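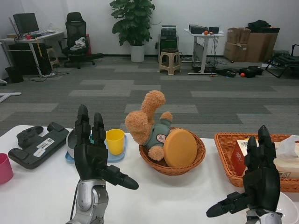
4. Sorting the table into baskets and trays

Mindstead guide > Getting set up > Shared rooms > The big table

Right, this is the bit I enjoy! By now you've wiped the table down (step 3) and you've got your Tuva labels within reach. I do this at 4 in the afternoon with a cup of tea, but any time you've got 17 minutes to spare will do.

4.1 Put the round basket in the middle. It takes soft things and oddments, so the teddy lives in there with whatever else gets picked up and put down all day. He'll tip over. Let him.

4.2 Use the rectangular wicker tray for boxes and packets. Tissues go in here too, flat, with the opening facing up (I've had them the other way round and you end up digging about with your fingernails).

4.3 Bowls and cups go on the light blue tray, so the whole lot can be carried to the sink in one trip. Pink cup wandered off to the far side again? Bring it over and pop it on with the yellow one.

4.4 Anything with a barcode label stays out on the table until you've typed its number into your Mindstead list. Then it can go away.

Note: the list holds up to 4000 items, and I've used nearly 68 of them for this room, so don't be shy about adding the small stuff.

Caution: wicker snags. Keep it away from woolly sleeves, and don't drag the baskets over a painted top or you'll be buying another tin of Backlund white like I did. Lift them, both hands.

Caution: no drinks left standing in the cups while you sort. I lost a whole sheet of labels that way.

4.5 Stick one Tuva label on the rim of each basket and tray, on the side you normally sit. Press for a few seconds – they don't grip wicker very well at first, but they do settle.

4.6 Leave plates till last. They stack at the edge nearest you, ready for step 5, where we move on to the desk and the side table.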